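Clenda (stand mixer)

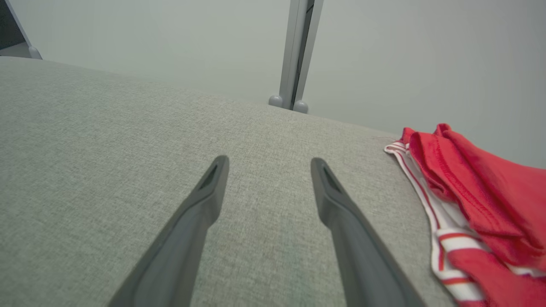 Two dark gray gripper fingers, each with a narrow slot near the tip.

The Clenda is a countertop stand mixer made by the Finnish appliance company Juntunen and sold in North America through the household goods chain Wallbridge. It was designed by Santeri Tuominen as a bread mixer first and a cake mixer second, and it has picked up a loyal following among home bakers for the way it handles wet, sticky doughs that tend to climb the hook on other machines. It is also known for Clostix, the twist-and-drop coupling that holds its attachments in place. The current version, the Clenda 2, went on sale in December 2022.

Name

Juntunen has never given an official explanation of the name. Tuominen told a Wallbridge customer magazine that he wanted a word that could be said the same way in Finnish and English, and that he had a list of them taped to the side of his refrigerator. In English the name is usually pronounced to rhyme with "agenda."

History

Juntunen began as a repair workshop for dairy separators and commercial dough mixers. Its early household products were small and plain: a hand-cranked grain mill, a meat slicer, and a butter churn with a glass jar that still turns up at flea markets. The company's mechanics knew bakery mixers inside out, and the idea of shrinking one down to fit under a kitchen cabinet had been kicked around the shop for years before Tuominen was hired.

His first prototype used a rotating bowl with a fixed roller, in the style of the old bakery machines. It kneaded beautifully and whipped cream very badly. A second prototype kept the rotating bowl and added a planetary head above it, so that the bowl and the tool turned in opposite directions. Testers loved the bread and complained loudly about the noise, and much of the remaining development time went into the gears. The steel gears of the prototype were replaced by a mixed set in steel and nylon, and the motor was moved from the head down into the base, where its weight also helped keep the mixer from walking across the counter.

The first Clenda went on sale in Finland in May and sold out its opening production run before the printed manual had been translated into Swedish. Early buyers in Sweden were sent a photocopied version, and these copies are now collected by fans of the machine.

Kenneth Drummond, then the small appliance buyer at Wallbridge, saw the mixer at a trade fair and asked for a demonstration. The story, as he has told it at several store openings, is that he came back to the booth the next morning with a bag of rye flour and asked to run the machine himself. Wallbridge signed as the North American distributor later that year. A 120-volt model followed, with a new motor winding and a longer cord to suit American kitchens.

Design

The Clenda has a low, wide body with the motor in the base and a hinged arm that carries the mixing head. The bowl sits on a turntable that can be locked for whipping or left free for kneading. With the turntable free, dough is folded against the bowl wall on every pass, and a batch of ciabatta dough that looks like pancake batter at the start will pull itself into a smooth, shining mass. It is a pleasure to watch, and videos of this moment make up a large part of what owners post online.

Speed is set with a single dial with 12 positions. The lowest three are intended for kneading and are geared separately, so the motor can run at an efficient speed while the hook turns slowly. The dial clicks firmly between positions and can be worked with the back of a floury hand.

The body is cast aluminum with a baked enamel finish. Cream, dark green, and black have been offered from the beginning. A bright yellow was sold for one season only and is much sought after.

Clostix coupling

Attachments are held by the Clostix coupling, which was developed at Juntunen for the Clenda and later used on the company's immersion blender. The shaft of each tool has 3 lugs, which line up with matching channels in the head. The user pushes the tool up and gives it a quarter turn, and a spring collar drops over the lugs with a clear snap. Pulling the collar up releases the tool into the hand.

The arrangement has two practical advantages over the pin-and-slot fitting common on stand mixers. The tool has almost no side play, which lets the whisk run very close to the bottom of the bowl, and it can be attached and removed with one hand. The collar lifts off for cleaning without tools. On early machines the collar spring was known to weaken after long use, and Juntunen supplied a stiffer replacement free of charge to owners who wrote in.

Attachments

The mixer is supplied with a dough hook, a dough roller, a flat beater, and a balloon whisk. The roller is unusual in this class of machine and takes a little practice. It works best with stiff rye and bagel doughs, and the manual includes a good, clear set of drawings on how to set the gap between the roller and the bowl.

Optional attachments include a grain mill descended from Juntunen's old hand-cranked model, a pasta sheeter, a citrus press, and a berry strainer that is especially popular in Finland during lingonberry season. A meat grinder was shown as a prototype but did not reach production.

Clenda 2

The second version kept the outline of the original and changed a good deal inside. The gear set was redesigned again, this time with helical teeth, and the mixer is noticeably quieter as a result. The arm gained a damped hinge, so it settles into place when lowered -- a small change that owners of the earlier model talk about with real envy. The bowl handle, which had been riveted, is now welded.

Older attachments fit the new machine, and new ones fit the old. Tuominen had insisted on this from the start of the project, and the drawings for the Clostix lugs were left untouched. The bowls, on the other hand, cannot be swapped between versions.

Wallbridge marked the launch with baking days at its larger stores, where customers were invited to bring their own recipes and try them on the new mixer. The recipes were gathered in a spiral-bound book with 254 entries, from Karelian pasties to sweet potato rolls. Drummond contributed a caraway rye loaf. The book has stayed in print and is used in a number of community baking classes that have no Clenda on the premises at all.

Reception

Reviews have been warmest on the subject of bread. Bakers have praised the mixer's handling of high-hydration doughs, its stability at kneading speeds, and the ease of getting at the bowl while the machine is running. The whisk has been well liked for egg whites, even in small amounts.

Criticism has centered on weight and on the learning curve. The mixer is heavy to lift in and out of a cupboard, and the choice between a locked and a free turntable has confused many first-time users, who find their cake batter thrown up the side of the bowl. A printed reminder was added beside the turntable lock on the second version. Some reviewers have also wished for a built-in timer.

Repair and spare parts

Juntunen publishes exploded drawings for both versions and sells individual gears, springs, and seals. The base is closed with ordinary screws, and the motor brushes can be changed at home with a flat screwdriver. Wallbridge service counters carry the most common parts, including the Clostix collar and its spring. There is a lively trade in rebuilt first-version machines, many of them fitted with the later gear set, which drops in once a spacer is removed from the main shaft.

See also

Dough roller
Planetary mixer
Grain mill
Immersion blender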